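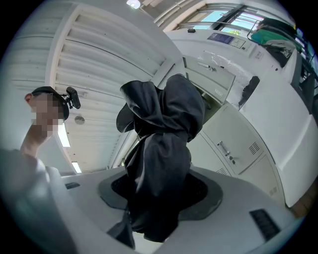 Unadik Laundry and Workwear, Trosthorpe: the sorting room in September

We are a workwear laundry, and my job here is to plan the shifts. This page is for our customers and for the families of our staff, who often ask me what has changed since we began to teach robots to handle clothes. I am Yasuo Tamura and I write these lines myself, so please forgive my English.

Picking up the garment
Dark cloth is the most difficult, our people say. A shirt or jacket arrives as one twisted bundle, and the gripper must take it at one point and let the rest hang. A person finds the collar with the fingers and does not think about it. For a machine, every fold is a new question.

The people
Before, a sorter lifted the same kind of bundle 981 times in one shift. Now the teaching work is done in turns of two hours, and after that everybody changes to another table. Shoulders are better. Some of us miss the old speed, and the talking too — when you teach, you must pay attention to your hands.

The cap
The first caps were too warm in the afternoon. Miyuki Tanabe from the repair table asked for lighter ones, and we got them before the summer ended. She also made the rule that the person who teaches decides when to stop, and the planner does not.

The numbers
By the end of last month we had 3,395 recorded picks. The goal for each garment type is 1,000, and trousers are still behind with 600. Nowicki, our partner for the software, would like more trousers. So would I, but they come from the customers when they come.

The cabinets
White metal, with a handle on each door. The keys are at the shift desk, please bring them back.

What comes next
The Preltness folding line will move to the second floor in winter. No one loses a place because of it, and four sorters have already asked to learn the maintenance work. The training starts at 7:30 in the morning, with coffee.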